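The long life of a bar of soap

Solid cleansers lost shelf space to liquids for decades. Their return has less to do with scent than with water content. A typical liquid wash is mostly water, and water must be preserved, bottled and transported. A bar needs none of that, although it does need time.

Grindura makes 6 facial bars at its Plamport works. The base is pressed and then cured on open racks, where each bar loses moisture until its weight is stable. Amber Mulder, who manages production, rejects any batch still losing weight at the final check. A soft bar, she says, will turn to paste in the dish whatever oils went into it.

Last year the works pressed 3,746 trial bars across two recipes. The first used a high share of olive oil and was mild but slow to harden. The second, sold under the name Anton, adds shea butter and a small amount of clay. Of the total, 2,221 were Anton bars, and 934 of those went to home testers for use morning and evening.

Testers with dry skin preferred Anton by a clear margin. Those with oily skin were divided – several found the clay version left a slight film in hard water. A chelating agent reduces this, and the November batch will include one.

Declercq, which supplies the wrappers, has moved to uncoated paper. The change lets the bar go on drying in the box, but the paper marks easily if handled with damp hands.

Storage at home matters more than most buyers expect. Use a draining dish, keep it away from the shower stream and let the bar dry fully between washes. Two bars used in turn will outlast the same two used one after the other.

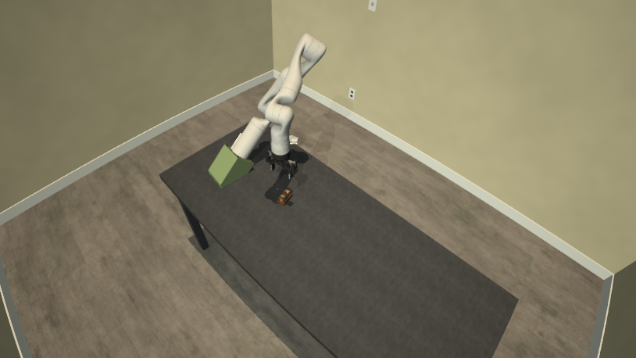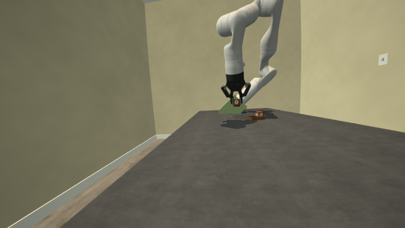 Both images: computer renderings of a white robot arm at a long dark grey table.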